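Publications > Spatial Data Group > Working Papers > Section 4

Last updated: July

4. Matching Procedure and Results

4.1 Source data

The test area covers the municipality of Galow and the rural district of Wilter to its east. Base geometry was taken from the regional vector map, which carries footpaths, tracks, buildings, and land cover but few named amenities. Points of interest were drawn from two public files: a drinking water register kept by the district, and a shelter and rest stop list compiled by Marinescu for an earlier study of the Sârbu trail network. After removal of records without coordinates, the combined set held 2,550 points.

Coordinates in the water register are stored to four decimal places, and those in the shelter list to six. All points were reprojected to the local grid before matching. Names were converted to lower case, and common abbreviations were expanded with a lookup table. Diacritics were kept in the stored name but dropped from the matching key, so that "Sârbu" and "Sarbu" were treated as the same string.

4.2 Duplicate detection

Two records were marked as candidate duplicates when they lay within 20 meters of each other and shared a category. Candidates were then compared by name. Where one name was empty, the pair was passed to manual review. Review was carried out by Nuchit using the Pluvwood editor, with the base map and both source records shown side by side. Of the combined set, 928 records were merged into an existing point and removed from the output.

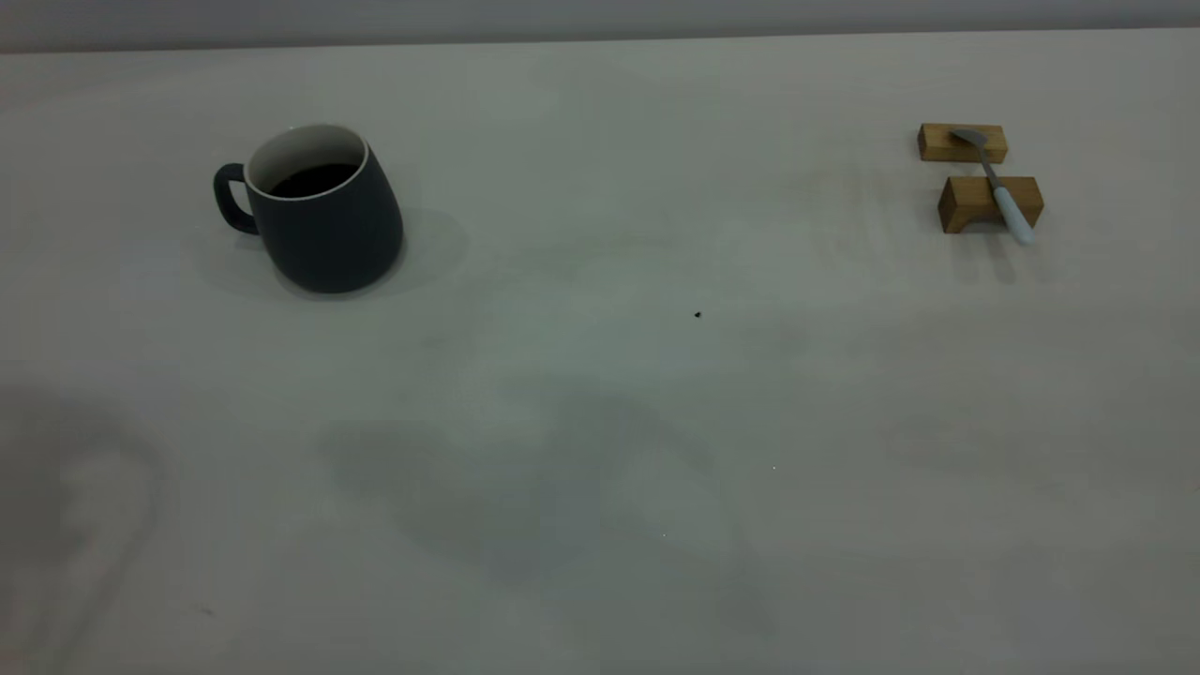

Figure 4. Mug, wooden blocks, and spoon on a gray tabletop.

Why was the distance threshold not scaled to the precision of each source? A scaled threshold was tested on a sample of 1,000 records, and it changed the outcome only for water points near the district boundary, where the two sources use different survey baselines. The fixed value was kept for all later runs.

4.3 Display and search

The merged file was loaded as an overlay and tested at three zoom levels. At the lowest level, icons in the center of Galow overlapped and could not be selected one at a time. Grouping by category reduced the overlap but hid shelters behind the more common water symbols. Shelters were therefore given a higher drawing priority.

Offline search used the same matching key as the duplicate test. Queries with a trailing space returned no result in the first build; the key function was changed to trim input. Points in Wilter with a name in the register but no category remain searchable by name and are not drawn on the map. Their categories will be assigned when the district releases its next register, and the overlay will then be rebuilt with the settings given in Section 4.2.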